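Home | Opinion | Letters | Archive | Log in

Search this site Go

We use cookies to improve your visit. Accept Manage

The storage racket

Menwood would like me to believe that my life will improve once I own a drawer for my batteries. Its spring catalogue has 107 pages and I have read them all, which says little for my evenings. Everything in it is made to hold something else I was also sold.

I don't object to furniture. I object to the promise. Vero runs a 28-day "clear home" plan which begins, as these plans do, with a shopping list. You buy three sets of boxes before you are asked to throw anything out.

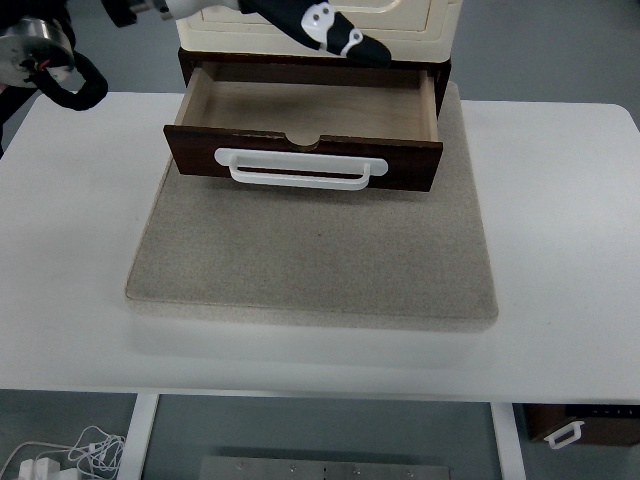

Then there is the price. A hall unit from Dagdag now costs £1,038, and for that you get a place to lose your keys. My mother used a bowl. She lost them too, but the bowl was free with petrol.

I suspect most of us own the right number of cupboards and too many things – or we own the things we need and have been made to feel ashamed of seeing them. Neither is fixed by a delivery slot. I cancelled mine in October and the batteries are still in a jam jar by the kettle.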